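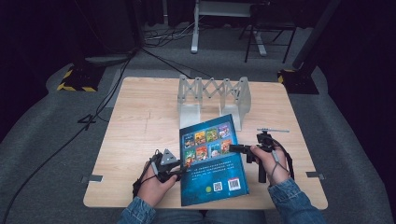
Home Articles Issues Authors

3.2 Work surface and reading materials

Paperbacks in the Drusteo reading study were handled on light wooden tabletops. Readers began with the back cover, where a series title often carries small pictures of its companion volumes, and 16 of the 24 readers named another title before opening the book. Sessions lasted 60 minutes.

The finish of the table was recorded separately. A pale, matte surface keeps its pattern visible at close range — the streaks run diagonally and in one place curl back into a loop (Figure 3) — and readers were asked whether such a pattern drew their attention away from a printed page.

Figure 3. Grain of the tabletop at close range.

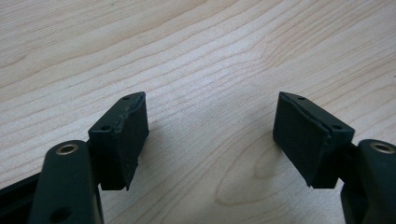
Clotilde Cordier objected that grain matters less than glare, and that a matte table of any color would have given the same answers. Her point is taken up in Section 4, where the Avram tables are compared under two levels of light.

Shares 16 Comments 1
Contact | © Grester | Back to top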